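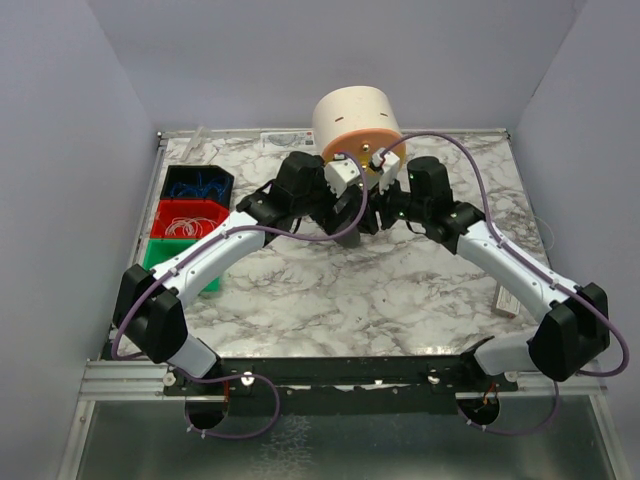 Both arms at work over the marble-patterned top, with the wire bins along the left side.

Sinero Two-Arm Bench

We built the Sinero for people who want to teach two arms to share one job, and it has grown up alongside our own research at Parngate. Lucyna Kalinowski's method lets the arms learn from a person's demonstrations first, then practice the tricky handoffs by themselves - slow going at the start, but lovely to watch once it settles in. In our July study, 84 of 92 wiring trials were finished without help, after just 21 demonstrations.

The bench ships with both arms and grippers, the side and back panels, and the training software Rhodri Craddock looks after (he answers email, too, and quite happily). Allow three weeks for delivery, and do clear a good solid patch of floor before it arrives.

Replacement gripper fingers are sold separately.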